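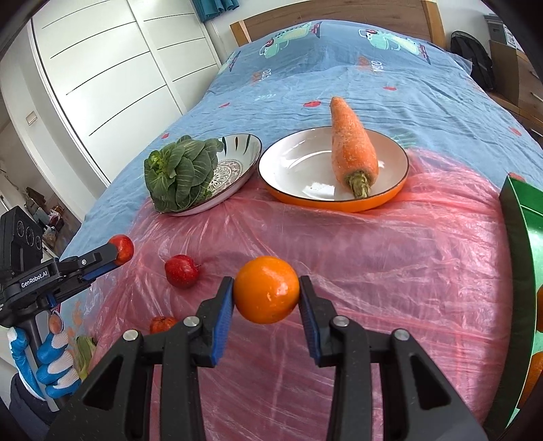
果物と野菜は、家の中で同じ場所に置いてもいいですか。

短い時間なら同じ場所でかまいませんが、何日も置くなら、りんごは葉物の野菜から離したほうがいいです。りんごのそばに置くと、葉が早く黄色くなります。

クウシスト(Kuusisto)の公開日で最初に聞いた話が、この質問と答えでした。入口の黒板に大きく書いてありました。私は日本語の勉強も兼ねて見学の記録を書いていますので、読みにくいところがあるかもしれません。今回は二月に行った、住まいの公開日について書きます。

クウシストとは

クウシストは、ディルニルモン(Dirnilmont)という丘の町にある、古い共同住宅です。年に一度、冬の終わりに、住んでいる人たちが自分の部屋や台所を見せてくれます。今年の題は「家の中の果物と野菜」でした。どの器に何をのせるか、どこにしまうか、冬の間どうやって長く持たせるか、ということを部屋ごとに見て歩きます。

料理の会ではありません。最初、私は料理の会だと思って、前の日に少し楽しみにしていました。食べるものも出ますが、中心は台所、棚、皿、かご、そして部屋の使い方です。見学が終わった今は、この内容のほうが私には役に立ったと思います。料理の作り方は本で読めますが、他の人の家で、玉ねぎがどこにあるかを見る機会はあまりありません。

行き方と料金

私はロールサイド(Rollside)の駅から歩きました。坂道を三十分です。案内の紙には「30分」とだけ書いてあって、坂のことは書いてありません。二月の坂は、日かげのところが少し凍っていました。靴は底がやわらかくないものがいいです。

バスもあります。テクブリッジ(Tekbridge)という橋のたもとの停留所でおりると、クウシストの裏門が見えます。帰りはこのバスに乗りました。本数が少ないので、先に時刻表を写真にとっておくと安心です。

見学だけの券は1,015円でした。細かい金額なので受付で聞きましたら、十五円は印刷した地図の代金だそうです。地図はいらないと言う人もいるのですが、言っても同じ金額だと教えてもらいました。昼のスープがつく券は2,000円です。私はスープつきにしました。かぶと白い豆のスープで、パンが一切れつきます。とても熱くて、おいしかったです。パンはもう一切れほしかったです。

受付は中庭の屋根の下にありました。ここで券を見せて、紙のスリッパをもらいます。紙のスリッパは階段ですべりますので、私は途中から自分の厚い靴下で歩きました。次に行く人は、うすい室内用の靴を持って行くといいと思います。

公開していた部屋

今年見ることができたのは7部屋です。地図に番号がついていますが、番号の順に回らなくてもいいです。私は人が少ないところから回りました。全部は書けませんから、心に残ったところを書きます。

一階の奥の台所

北向きの台所です。窓が小さくて、昼でも電気をつけていました。けれども、野菜をしまうには北向きがいいそうです。窓の下に低い棚があって、じゃがいもが紙袋に入っていました。袋の口は折ってあるだけで、しばっていません。私の家ではじゃがいもをビニール袋に入れて、口をかたくしばっていました。帰ってすぐに紙袋にかえました。

玉ねぎは網に入れて、天井の棒からさがっていました。棒は洗濯物を干す棒と同じ太さです。台所の戸を開けると風が通って、玉ねぎの皮が少し鳴ります。この音がとてもいいと思いました。説明の紙には音のことは書いてありません。

壁に、野菜の名前と置き場所を書いた表がはってありました。大根は葉を切ってから立てる。にんじんは水気をふいてから紙で包む。しょうがは乾かしすぎない。字が小さくて、後ろの人を待たせてしまいましたので、私は途中までしか写していません。

二階の明るい寝室

二階の部屋は、食器と果物の取り合わせを見る部屋でした。水色の地に漫画の絵がついた寝具があって、その上に透きとおるピンク色のシートが広げてあります。果物と野菜はそのシートの上です。ピンク色のシートはしわが多くて、しわのところが白く光ります。果物の赤やオレンジ色は、この光の近くではっきり見えました。
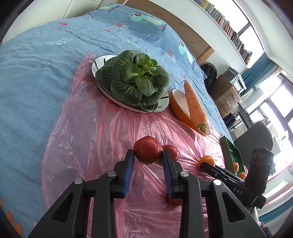

二階の寝室、チンゲン菜の白い皿とにんじんの皿。手前に赤いトマト。

私はこの部屋に長くいました。台所の野菜は、使うために置いてあるので、形をあまり見ません。寝室の明るいところで見ると、チンゲン菜の軸の白っぽい筋や、にんじんの細い先のほうまで、ゆっくり見たくなります。にんじんを一本だけ皿にのせるということを、私はしたことがありませんでした。切らないで、そのまま斜めにのせます。オレンジ色と白の皿に同じ色のにんじんですから、色がけんかをしません。

チンゲン菜は反対に、濃い緑が白い器の上でよく目立ちます。葉が広いので、器が少し小さく見えました。葉物は大きめの器にのせるほうがいいと私は思っていましたが、葉が器の外へ出ても悪くありません。かえって元気に見えます。

部屋そのものも、生活のある部屋でした。木のヘッドボードがあって、壁の長い棚に本が並んでいます。黒いリュックサックがベッドのそばに寄せてあって、明るい色の木の引き出しもあります。公開日のために全部片づけた部屋よりも、私はこういう部屋のほうが見ていて落ち着きます。本の題名も読みたかったのですが、他の人の部屋なので、あまり近くに行かないようにしました。

緑色の盆のこと

この部屋でいちばん気に入ったのは、緑色の四角い盆です。金属のような光り方をして、ふちが立っています。底には金色の中国の文字の印があって、その下に「LAI·ZHI」と書いてあります。私は漢字が少し読めますので、近くの人に聞かれましたが、店の名前なのか、品物の名前なのか、私にもわかりませんでした。わからないと答えるのは少し恥ずかしかったです。

ふちの立った盆は、丸い果物に向いています。平らな皿にみかんをいくつものせると、一つ動いたときに他のものも動きます。盆ならば、ふちのところで止まります。私の母はみかんをいつも木の箱から出して、ざるに入れていました。ざるも止まりますが、下のほうのみかんが見えませんので、下からいたむことがあります。浅い盆なら、重ならないように並べて、全部の顔が見えます。
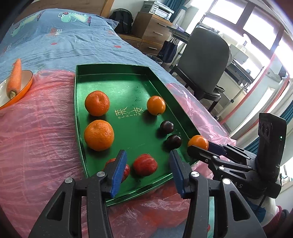 もう一つ、暗い色の小さな果物がみかんの近くにあると、みかんの色が急に明るく感じられます。プラムのような紫色は、それだけで置くと少し重い色です。緑の盆の上では、金色の文字と合って、静かでいい色になります。いちごの形の赤いものも入ると、盆の中は正月の菓子箱のようになります。私は家に緑色の盆がないので、四角い菓子の缶のふたで同じことをしてみました。ふたの色は紺色です。みかんにはよく合いましたが、プラムのような暗い色は見えにくくなりました。盆の色は、暗い果物に合わせて選ぶほうがいいのかもしれません。

大きさの違うみかんを一緒に置くやり方も、勉強になりました。店では同じ大きさのものが袋に入っていますから、私もそのまま同じ大きさで並べていました。大きいものと小さいものがまじると、自然に間があきます。間があくと、果物がふれ合うところが少なくなります。見た目のことと、長く持たせることが、一緒にできるわけです。

部屋にはカーテンのある明るい窓がありました。カーテンは青緑色で、寝具の絵の恐竜のような動物と近い色です。わざと合わせたのかどうかは聞いていません。灰色の事務用の椅子もあって、机のあたりには黒いかばんがさがっていました。机で仕事をして、疲れたらみかんを見るのは、いい生活だと思います。

階段の途中の棚

二階から三階へ上がる階段の途中に、壁をくりぬいた棚がありました。ここは一年中すずしいそうで、びんが並んでいます。梅を塩につけたもの、レモンの皮を砂糖で煮たもの、名前のわからない赤い実を酢につけたものがありました。びんのふたに、作った月だけが鉛筆で書いてあります。年は書いてありません。一年以上は置かないので、月だけでいいという説明でした。

私はこの書き方をすぐにまねしました。今まで私は、びんに年も月も日も書いて、さらに材料の名前も書いていましたから、ふたが字でいっぱいでした。中身は見ればわかります。ただ、うちの冷凍庫の袋は見てもわかりませんので、そちらには今も名前を書いています。

棚の前は狭くて、上がる人と下りる人がすれちがうことができません。下りる人が先、という紙がはってありましたが、小さい紙なので、みなさん気がつかないようでした。

三階の屋根裏

屋根裏では、りんごを冬の間どこに置くかを見せていました。浅い木の引き出しが壁の下のほうまで続いていて、引くとりんごの匂いがします。一つずつ新聞紙で包んだものと、包まないで間をあけたものと、両方ありました。包んだほうは皮にしわが少ないそうです。包まないほうは、いたんだものを早く見つけることができます。どちらがいいかは家によって違う、という話でした。

私は、どちらがいいかをはっきり教えてもらえると思っていましたので、少し困りました。けれども考えてみると、私の家には屋根裏がありません。りんごは冷蔵庫の横の床に置いています。まず床から上げるところから始めなければなりません。

屋根裏は寒いです。上着は受付に預けないで、持って上がってください。私は預けてしまって、りんごの話を半分しか聞かないで下りました。

一階の食器の部屋

昼のスープの後で、食器だけを見る部屋にも入りました。住んでいる人たちが持ち寄った皿や鉢が、長い机に並んでいます。ほとんどは普通の食器です。ふちが少し欠けたものもあります。さわってもいいものには、青いひもが置いてありました。

果物をのせる皿は、底がざらざらしているものがいいと聞きました。つるつるの皿では、りんごやなしが回ってしまいます。布を一枚敷いてもいいのですが、布は果物の水気を吸うと跡が残ります。私は厚い紙を丸く切って敷いています。これは自分で考えた方法で、机のところでその話をしましたら、近くにいた人が手帳に書いていました。うれしかったです。

深い鉢については、意見が分かれていました。深い鉢に果物を山のように盛ると立派ですが、下のものを取るときに上が全部くずれます。私はもともと浅い器が好きですので、浅い器の側の人の話ばかり聞いてしまいました。公平な記録ではありませんが、許してください。

もう一度、二階へ

帰る前に、もう一度二階の寝室へ行きました。午後はすいていて、並んで待つこともありませんでした。オレンジ色の皮には小さなでこぼこがあって、つやがあります。近くで見ると、一つずつ肌が違います。緑の盆と、ピンクのシートと、水色の寝具は、ことばで書くと色が多すぎるようですが、私は疲れませんでした。盆のまわりの寝具には小さな赤いりんごの絵があって、絵の果物と盆の果物が近くに並んでいます。午前には気がつかなかったところです。

手帳には皿の形を簡単にかきました。白い器、にんじんの皿、盆、それから矢印で色の名前を書きます。私は絵が下手ですから、後で見ると盆が弁当箱のようでした。

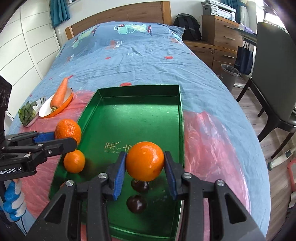

次に行く人へ

覚えていることを書いておきます。

荷物は小さいかばん一つがいいです。台所の入口が狭いので、大きい荷物は壁の表にあたります。

昼のスープは正午から出ますが、早く並ぶ必要はありません。私が行った午後一時でも、まだ鍋にたくさんありました。

写真は、部屋の入口に緑の丸い札があるところだけとることができます。食器の部屋は札がありませんでした。

地図の裏は白い紙です。手帳を忘れた人は、ここに書くことができます。紙が厚くて、鉛筆でもよく書けます。

裏門のそばで、住んでいる人が作った紙の袋を売っていました。じゃがいも用の大きい袋と、にんじんを包む細長い袋があります。私は細長いほうを買いました。家のにんじんは太いので、一本しか入りません。

帰りのバス

テクブリッジの停留所には屋根がありませんが、橋の手前に長い石の段があって、座って待つことができます。同じ公開日から帰る人が何人かいて、緑の盆の話をしていました。どこで買えるか知っている人はいませんでした。私も町の食器屋を探してみるつもりです。四角くて、浅くて、ふちが立っていて、できれば緑色のものです。文字はなくてもかまいません。

バスの中で地図を出して、見なかった部屋に鉛筆でしるしをつけました。三階の東側の部屋には、干した豆と、豆をしまう引き出しがあったそうです。来年も同じ部屋を公開するかどうかは、まだ決まっていないと受付で聞きました。もし公開するなら、次は先に三階へ上がって、上着を着たまま見ます。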